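Dried flower arrangement

A dried flower arrangement is a group of dried (or artificial) stems stood in a vase or other vessel, kept for show. Needs no water. Usual spots -- side tables, shelves, hallways. 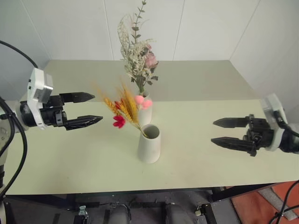
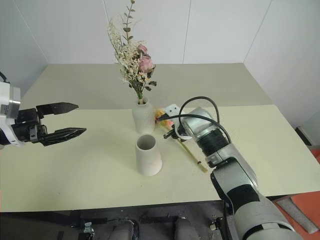

Vessels

Off-white and matte are common, goes with most colours. A narrow neck holds a small bunch together; wide mouths let stems flop about, so people pack them with paper or dry moss. A second vessel is often set near the first and left empty. Khrystyna Dmytriv, in her Skarnitz handbook (January, 26 pages), calls this the "resting pot". Term hasn't caught on much.

Stems

Usually one tall leafy stem for height, then sprays of tiny pale blossom as filler, then one or two larger blooms low down, dusty pink being a favourite. Lacy fronds optional. Romaniuk puts the filler in first, Nazarenko last -- still argued over.

Drying

Hung upside down in the dark, 14 days for most flowers, longer for roses. Thick stems can go mouldy if bunched to tight.

Care

Keep out of direct sun, pinks fade first. Dust with a soft brush or a hairdryer on cool. Damp rooms are no good, bathrooms epsecially.

See also: Pressed flowers, Potpourri, Vase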